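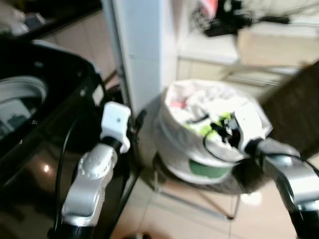 Two robot arms at a small trash bin lined with a white bag.

Home | Trips | Fly Box | Reports | Interviews | Contact

Winter on the Kanomora: a guide talks about small flies and cold fingers

The first thing the head guide at Wimari Outfitters wants to talk about is midges. We've barely sat down with our coffee and there's already a fly box open on the table, with rows of black and gray specks that I can hardly tell apart from lint.

"People put their rods away in December and I just want to shake them," the guide says. "This is my favorite fishing of the year! The river is low and clear, the fish are bunched up in the slow water, and if you get a calm afternoon with a bit of cloud you can have rising trout for two hours straight."

Wimari runs trips on the Kanomora, a tailwater that stays open all winter below the dam. In summer it's a drift boat river, and a busy one. From late fall until the snowmelt it's all wading, mostly on the 4 miles between the dam and the Andora bridge, and the guides take no more than two anglers each.

I asked what a normal winter day looks like, expecting to hear about a painful alarm clock. "Oh, we sleep in. I meet people at 11. The water coming out of the dam is the same temperature all day, but the bugs want a little warmth in the air, and so do I. We'll nymph the deep slots first, then have soup out of the truck, then go look for heads in the flat water. By four the sun is behind the ridge and your guides are icing up, and that's the day."

Tackle is kept simple. The guide likes a soft 4-weight with a long leader, and a pair of tiny nymphs under a bit of yarn for an indicator. (Yarn lands quieter than plastic, and in water that clear it matters a lot.) The dry fly of choice is something called the Steinarsdóttir, a sparse midge pattern with a twist of gray hackle and a white post you can follow in bad light. It came to the shop from a visiting angler's box years ago, and the guides have been tying it ever since, in smaller and smaller sizes.

"I've tried to improve it and every time I've made it worse," the guide says, laughing. "Thread body, two turns of hackle, done. If you think it looks too thin, take some more off."

What do people get wrong in winter? The answer comes fast. "They walk too much. In July a fish will be in every little pocket, so you cover water. In January I might stand in one spot for an hour and a half with a client and we'll catch 8 fish out of a piece of river no longer than my truck. Then we walk past a quarter mile of beautiful-looking water without making a cast."

Strikes are soft, too. The yarn might only pause, or lean a little to one side. The guide tells clients to lift on anything at all, and says the ones who have never fished before often do best, having no idea what a strike is supposed to look like.

We got onto the subject of gloves, and stayed there for quite a while. The guide has settled on thin wool with the fingertips cut off, plus a spare pair kept inside the waders against the chest. Fish are handled bare-handed with wet hands, in the net and in the water, and on the really bitter days they aren't lifted out for a picture. "Their gills can freeze. It's quick. If it's in the teens out there, we look at the fish in the net, we say something nice about it, and off it goes."

The best fish of last winter came on one of those days, a brown that had been sipping along a shelf of bank ice. The client put the Steinarsdóttir a foot above it, the line froze in the tip-top, and the fish ate anyway. "We landed it by hand-lining the last part, both of us yelling. I couldn't feel my feet and I have never been happier."

I booked a day before I finished my coffee. I'm told to bring two pairs of socks and leave the felt soles at home, as they pack up with snow on the walk in.

Recent on the site
Reading flat water below a dam
Tying the Steinarsdóttir, step by step
Andora bridge access: where to park in snow
Streamers in high water on the Kanomora
Wader repair at the kitchen table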